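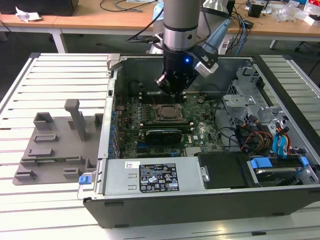
So the Reranmont name-change clinic did 13 appointments on Sunday, which is a record for us, and my feet hurt!!

Huge thanks to Inger Bach, who drove in from Urik with a box of blank court forms and then sat with people for hours going line by line. Trans and intersex folks came, a couple of parents too (hi, Marty's mom).

The filing fee fund is at $1,037 now -- that covers more people than I expected before October, and yes, you can still chip in.

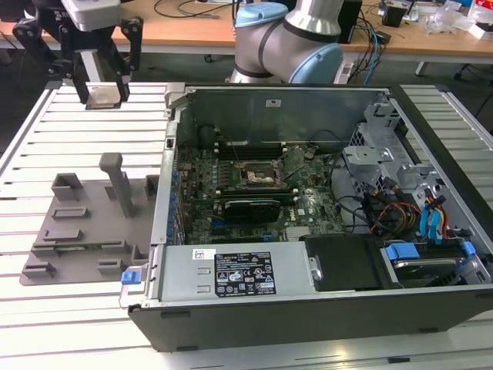
Oh and if you're under 18 you need a parent or guardian to sign. Two of you had to go home and get a signature, sorry, I should've put that on the flyer.

Sarahí Bermúdez is taking over bookings from me next month -- be nice to her, she answers faster than I do. Ok, going to bed.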